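Projects > Bench arms > Gallery > Perception and planning, November 2018

Hi all! This is the gallery for the Watex build, mostly the software side of it. So-ying Yau looks after perception, Zlatko Kos does the motion planner, and I write the glue in between (and get blamed for the lag). We're up to 332 logged runs now, so I've sorted things by the bit of code they gave us trouble with.

1. Clear stuff on a black bench

So-ying's least favourite layout. The acrylic rack lets the bench show straight through it, so our old segmenter, Ruker, would happily label the holes and miss the rack. The turquoise caps are a gift — strong colour, easy to lock onto — and we now work out the rack's pose from whatever is standing in it. The open glass tube is harder. Ruker finds the yellow-orange liquid and forgets there's any glass above it, so the planner gets a tube that's far too short. The new model was trained on 14 layouts like this one and it's a lot better with rims.
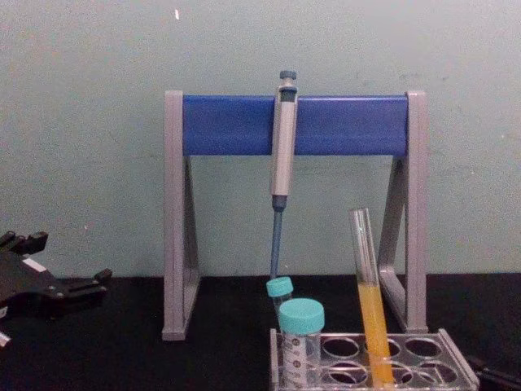

2. Getting to the pipette

Zlatko's planner treats the blue crossbar and the gray legs as one solid keep-out box, with a slot carved out for the pipette. His first version had no slot, so every single plan came back "no path found". We spent 19 runs blaming the inverse kinematics before he spotted it!

3. Slowing down near glass

The speed limit used to kick in at a fixed distance. Now it scales with how sure perception is, so a fuzzy tube gets a slow, wide approach. It adds eight seconds to a full cycle and I'm fine with that.

4. Still on the list

Leaning tubes. The grasp code assumes everything in a rack is upright, and I'd like the tilt estimate merged by December.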